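Search this manual Search Clear
Filed under: Software > Perception > Surface and gap setup

4.2 Setting up the gap estimator

Read this section before trusting any width value Pladero reports. The estimator works well on plain matte surfaces. Most tabletops are something else.

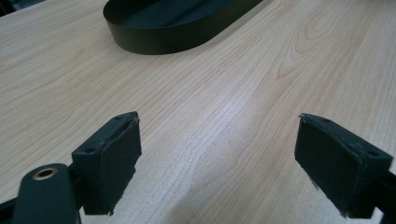 A reader of the previous edition, Lindholm, wrote to ask why the manual calls the gap estimator automatic when half the section is spent correcting it by hand. The same message said the confidence score had stayed high all through a run in which every width was wrong.

Both points stand. The score tells you how well the fit agrees with itself. It does not compare the fit with the real distance between the pads. Treat it as a hint.

Before you start

You need Pladero with the Otilwood perception package loaded, and a ruler or calipers. The older Grondia plug-in must be removed first. Its uninstaller claims to do this and leaves the config file behind, so delete that file yourself.

Steps

1. Open the jaws fully over bare table. A dark object in the background, such as a black tray, may stay where it is for now. You will want it in step 6.

2. In the Otilwood panel, choose Surface > Learn. Leave the jaws still until the bar fills.

3. Look at the mask overlay. Both fingers should be filled in solid. If a bright band of reflected light on the table is marked as "finger", lower Glare Limit by 2 and learn the surface again. Do not use Auto Glare. It tends to settle on whatever value it had last time.

4. Check the inner edge of each pad. Worn pads with frayed material along the top give a ragged outline, and the estimator will follow the loose fibers if you let it. Set Edge Smoothing to 4. Higher values look nicer on screen and hide real errors.

5. Measure the gap by hand and type the value into Reference Width. Close the jaws halfway, measure again, and enter the second value. The software will accept a single reference. Give it two anyway.

6. Turn on Background Objects. Anything black beyond the jaws should get its own label. If it is merged with a finger, raise Separation one notch at a time until it splits off.

7. Save the profile under a new name. "Default" is overwritten by updates.

Note: Printed or real wood grain can be read as texture motion when the tool moves. If the tracked position drifts while the jaws are still, switch Motion Source from Surface to Mixed.

Caution: Do not run the planner on a profile that has been learned but not measured. The planner cannot tell the two apart and will close to whatever width it is given.

Checking the result

Run Tools > Replay Widths with 100 samples and the jaws held open. The readings should sit within 2 mm of your hand measurement. Error code 13 means the reference is missing, whatever the pop-up text says about lighting.

Repeat the check after changing pads.

Pladero Manual | Contact support | Copyright Pladero, all rights reserved | Back to top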